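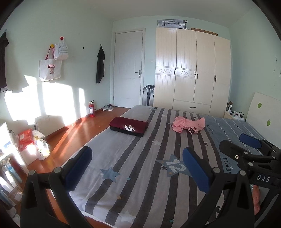 Bevelier Residents' Services reminds households that the winter clothing collection closes at the end of January 2022.

Garments should be sorted on a flat surface, such as a made bed, and folded with any printed design facing up.

Crumpled items are accepted but must be folded before bagging. Each bag may hold up to 6 kg. The limit is 2 bags per household.

Bags are available from the Horkance desk at 50p each. Children's bedding may be included if it is clean and complete.

Comments

Does a single duvet cover count as complete?

We still have bags from November, are they valid?

Contact Bevelier Residents' Services | © Bevelier | Back to top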